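Household Tasks Working Group
Minutes of the February meeting

Present: Edgardo Manalastas (chair), Archana Tyagi, Geeta Tiwari, Cherry Mae Sebastian (minutes)
Apologies: Shalini Mittal

The chair opened the meeting at 10:05 a.m. The minutes of the previous meeting were accepted with one correction: under item 3, "towels" should read "hand towels."

1. Matters arising

Ms. Tyagi confirmed that the replacement finger pads have been received and charged to the Pathak budget line. The question of storage for the spare table remains open.

2. Cloth handling

Ms. Tiwari reported on the cloth trials. A total of 154 attempts were logged, all on garments and cloths left in a heap. Picking up a single item from a bare tabletop is now considered dependable enough for a supervised demonstration. Separating one dark item from another is still poor. The arm often takes hold of two layers, and the operator must step in. Folding was not attempted.

Mr. Manalastas asked whether the group could tell Brernard that the system is able to sort laundry. Ms. Tiwari advised against that wording. In her view the system can pick up laundry under supervision – sorting would require it to know what it is holding. The group agreed that the report to Brernard will say "pick up and place" and nothing further.

Ms. Tyagi noted that a person clears the same heap in far less time and that the gap should be stated plainly in the report. Agreed.

3. Cables and small items among cloth

Ms. Sebastian raised the matter of cables lying on or near fabric. Households do not clear the table first, and the trials should reflect this. Ms. Tiwari was concerned about wear to cables and asked that nothing connected to power be used. It was agreed that mixed layouts will continue with unpowered items only, and that an attempt will be marked as failed if a cable is lifted along with the cloth.

4. Shop-floor trial

The Forkovis trial of restocking bins has been moved back at the site's request. The site has asked for 400 supervised picks before any discussion of unattended running. Mr. Manalastas considered this reasonable. Ms. Tyagi asked that staff at the site be consulted on where the stop button is placed – the present position is behind a shelf.

5. Any other business

Ms. Mittal had sent a written note asking that the Breteson comparison be dropped from the report. Deferred until she is able to attend.

Actions
Ms. Tiwari: revise the wording on cloth handling and circulate it.
Ms. Sebastian: write up the rule on cables.
Ms. Tyagi: contact the Forkovis site about the stop button.

The meeting closed at 11:20 a.m.

Attachment to items 2 and 3

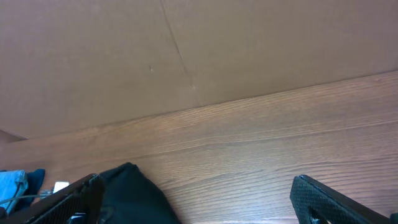 Dark and light blue cloth on the tabletop with a thin cable, gripper fingers open.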